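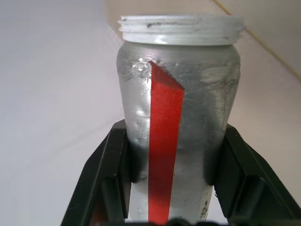
Temps de lecture : 2 min

Ticket - cellule Malley, préhenseur du bras 2
Ouvert par : Adaeze Nnaji
Affecté à : Vusumuzi Visser
Statut : résolu, sous surveillance

Adaeze Nnaji
Le préhenseur lâche le bocal argenté pendant la rotation du poignet. Pas toujours, ce serait trop commode. Sur 20 cycles d'affilée, rien. Dès que Howard Inskip vient regarder, chute. J'ai vérifié la pression de consigne, elle n'a pas bougé. Howard non plus, d'ailleurs.

Vusumuzi Visser
Merci de préciser l'orientation du bocal à la prise. Le repère rouge doit être de face, vu du poignet. Sur le flanc, le revêtement argenté fait des plis et un doigt posé sur un pli tient nettement moins bien.

Adaeze Nnaji
Repère de face, bocal droit, col vers le haut. J'ai aussi essayé de prendre plus haut, presque sous l'épaulement : pire. Le corps est bombé, les doigts glissent vers le bas.

Vusumuzi Visser
Normal. Revenez à mi-hauteur et relancez la procédure de zéro des doigts, menu Giltonura, page 23. Attention, la page 23 de l'ancienne version parle du convoyeur. Je m'y suis laissé prendre deux fois.

Adaeze Nnaji
Zéro refait. Le doigt droit se ferme en retard sur le gauche. C'est visible à l'œil nu, à vide. Le bocal est donc poussé de côté avant d'être serré.

Su-bin Cho
Je passe par là : j'ai remplacé la vis du doigt droit avant les congés. Elle venait du tiroir Hamero, qui contient de tout, y compris des vis Hamero. À contrôler.

Vusumuzi Visser
Vis trop longue, elle frottait en fin de course. Remplacée par la bonne référence, guidage nettoyé, zéro refait doigts ouverts puis fermés. 200 cycles avec rotation complète, aucune chute. Howard était présent pour les derniers - je considère l'essai comme sévère.

Reste à faire :
- trier le tiroir Hamero (Su-bin, qui a dit oui avec les yeux d'une personne disant non)
- retirer l'ancienne notice du pupitre
- contrôler le jeu du doigt droit en novembre

Evie Parsons
Je laisse le ticket ouvert en surveillance jusqu'au contrôle. Le bras 1 a reçu des vis du même tiroir, j'ouvre un ticket séparé.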